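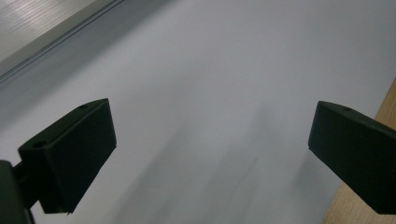
I got to Nosteler's open day at 9 in the morning, which was early enough that the coffee hadn't shown up yet but the robot people had. Forough Shirazi waved me over before I'd even found a name tag. She builds the hand-held grippers that people use to teach the machines, and she let me squeeze one right away (I squeezed it a lot). The fingers are chunky dark blocks with little round holes in them, and when they're open there's a surprisingly big gap to aim with. I kept missing. My thumb was sore for the rest of the day!

Her colleague Wyn Morris told me they want 2,000 practice grabs by October, and that a good helper gets through 40 before needing a break. I got through 30 and sat down. The trick, he said, is to go slow and let the fingers close evenly — easy for him to say.
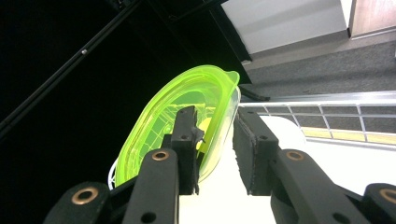
A green-yellow plastic container held between the fingers at Nosteler.

After lunch the crowd drifted over to the Jonier demo next door, but I stayed and asked for another turn. Forough reset the table and handed me the gripper again.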